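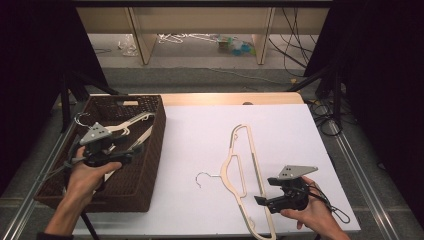 Ticket 1044
Gripper width channel drifts against pose on hanger task, left unit only
Component: recorder / time alignment
Reported by: Charmaine Van Wyk
Assigned to: Ilango D'Souza
Priority: was Normal, now High
Status: Closed, fixed in recorder branch

Summary
On the hanger-and-basket task, the policy trained on the May recordings closes the left gripper too early. The right side is fine. I replayed the raw recordings in the Kandell viewer and the error is already in the data, so I don't think this is a training problem. In the left stream, the jaw width starts to fall while the pose is still moving towards the hanger. On the right stream, width and pose line up the way you would expect.

Steps to reproduce
Open any long episode from the hanger set in the viewer.
Turn on the pose and width plots for both hands.
Go to the first grasp on each side and compare where the width starts to drop with where the hand speed falls to near zero.
Do the same near the end of the episode. The gap on the left is bigger.

Expected
Width drops after the hand has slowed down, on both sides.

Actual
Left width leads left pose. Hardly visible in the first few seconds, obvious by the end.

Comments

Ghislain Fehr
Can you say which recorder build? Jiang has two on it at the moment, the old one and the one with the threaded writer. Also please attach the session log and not just the viewer export. The viewer resamples everything to the head camera clock and that can hide or create small offsets.

Charmaine Van Wyk
Threaded writer. Session log attached. I have read the raw timestamps directly as well, without the viewer, and the offset is there too.

Ilango D'Souza
Taking this. First guess was the latency constant for the left unit, as that was edited by hand when the cable was swapped. Checked the config and left and right have the same value. A wrong constant would give a fixed offset in any case, and Charmaine says it grows.

Ilango D'Souza
Looked at one episode in detail. Offset between left width and left pose, measured at the start of each grasp:
first grasp, 11 ms
last grasp, 30 ms
Right side stays inside one sample for the whole episode. So it is drift and it is only on one device.

Kurniawati Nair
Before you go further, please rule out the hand tracking. The cream hangers on the white table top have given us trouble before in the segmentation step, and if the pose is being smoothed more heavily on one side it would look late. The left hand also spends a lot of time over the basket, where the weave gives the tracker plenty of features, so I'd expect left to be the better one, but it should be checked.

Ilango D'Souza
Checked. Turned smoothing off for both hands and reran the pose estimation from the head view and the gripper views. The pose moves by less than a sample. The drift is unchanged. Segmentation isn't used for pose on these recordings, only for the hanger mask later on, so the colour of the hangers doesn't come into it.

Kurniawati Nair
Fine, thanks. Happy to leave pose alone.

Dumisani Mkhize
I do most of the demonstrations on this task. Two things that might help. The left unit's cable runs down over the edge of the basket when I'm dropping a hanger in, and sometimes it gets tugged. And I restart the left unit more often than the right, since it is the one that loses its connection. I don't restart the recorder when that happens, I wait for the light and carry on with the next episode.

Ilango D'Souza
The restart is useful, thank you. Could you do one set for me on Monday with no restarts at all, then one set where you restart the left unit once before starting? Same layout, one hanger flat on the table and the rest already in the basket.

Dumisani Mkhize
Done. First folder is no restarts. Second folder is with the restart. I also did a third where I restarted the right unit and left the other one alone.

Ilango D'Souza
Results.
No restarts: no drift on either side.
Left restarted: drift on left.
Right restarted: drift on right.
So there is nothing wrong with the left unit as such. Whichever unit reconnects while the recorder is running will drift from then on.

Ghislain Fehr
That points at the clock sync. When a device first connects, the recorder does a full handshake and fits both an offset and a rate. When it reconnects, I believe the threaded writer only does the offset. Look in the reconnect handler, there is a path that reuses the old device record.

Ilango D'Souza
Confirmed. The relevant part of the log after a reconnect:

sync: device left_grip back on bus
sync: record found, reusing
sync: offset updated
sync: rate fit skipped (record exists)

The rate in the old record is thrown away on disconnect and set back to 1.0. The reconnect path then sees that a record exists and skips the fit. From there the device clock is treated as perfect, which it isn't, and the width timestamps slide. Pose isn't affected as it comes from the camera clock.

The old recorder doesn't do this because it drops the record completely on disconnect and starts again.

Charmaine Van Wyk
That explains why the earlier hanger set trained without trouble. Same table, same basket, old recorder.

Ghislain Fehr
Please don't fix it by dropping the record. The threaded writer holds a pointer to it and you will get a crash when the queue is flushed. Mark the rate as stale and force a refit.

Ilango D'Souza
Fix is in the branch. On disconnect the rate is marked stale. On reconnect the recorder refuses to start an episode until a new rate fit has finished. The status line shows "fitting" for that device while it waits. I also added a check at the end of each episode that compares the fitted rate at start and end and writes a warning into the log if they differ by more than the limit in the config.

Dumisani Mkhize
Tried it. The wait after a reconnect is noticeable but not a problem. Could the status line be larger? I have a gripper in each hand and can't lean in to read it.

Ilango D'Souza
Made it larger and added a tone when the fit is finished.

Charmaine Van Wyk
What do we do with the existing recordings? I would prefer not to lose them. Some of the awkward grasps are in there, where the hanger is lying with its hook pointing away to the left and has to be taken near the bottom bar.

Ilango D'Souza
Most can be repaired. If there was no reconnect in the session, the episode is good as it is. If there was one, I can refit the rate afterwards from the sync packets, as they were still being logged even though the recorder ignored them. The script is in tools, called refit_rate. It writes a new file beside the old one and does not touch the original.

Ran it over the whole set. 19 episodes can't be repaired because the device dropped out again partway through and there aren't enough sync packets on one side of the gap. Those are listed in the attached text file and should be left out of training.

Kurniawati Nair
Please put the recorder build into the episode metadata while you are in there. It took us too long to work out which sets were affected.

Ilango D'Souza
Added. Older episodes will show the field as empty.

Charmaine Van Wyk
Retrained on the repaired set. Left gripper now closes at the hanger in the offline replay, and the predicted width follows the recorded one on both sides. I haven't run it on the arms at Duslow yet. That will go in its own ticket.

Ghislain Fehr
Reviewed and merged. One note for later: the Eltico units use the same reconnect path but report their own rate, so they should be safe. I haven't tested that.

Dumisani Mkhize
Left unit cable has been rerouted too and has its own strain relief. No disconnects so far.

Resolution
Rate fit was skipped when a gripper reconnected during a recorder session. Recorder now forces a refit. Existing hanger recordings repaired with refit_rate where possible, remainder excluded.

Follow-up
Test reconnect on Eltico units (Ghislain)
Remove the old recorder from Jiang once the next set is complete (Ilango)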